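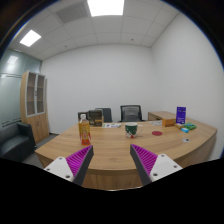 About Mekel

Mekel leases and looks after small commercial buildings in Plastville and out along the Sirncombe road. We have 12 of them on the books at the moment, most with a parking lot you could describe as adequate. If you need a glass tower with a waterfall in the lobby, we can give you directions to the city.

We started with one building at 2229 Besnard Avenue, a former carpet showroom that had been on the market for 18 months. The asking price kept dropping and our judgment kept weakening, and eventually the two met. It took a new roof and more drywall than we like to remember, but it is now five office suites, and we work out of the smallest one. The tenants got the windows.

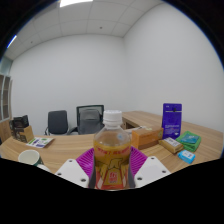 Most of our space suits businesses that have outgrown the spare bedroom: bookkeepers, dental labs, a travel agency that is doing better than you'd think. Leases run from one year up. They are written in ordinary English, which our attorney still brings up every October.

We answer the phone during business hours and return messages the same day. Repairs go to our own maintenance crew, who know every boiler we own and have a name for the one on Sirncombe Road that we can't print.

Owners sometimes ask us to manage a building we didn't buy. We do, provided we can see the basement first.

To look at a suite, call the office or stop by Besnard Avenue. Parking is in back, past the dumpster.

Page last updated March 30, 2018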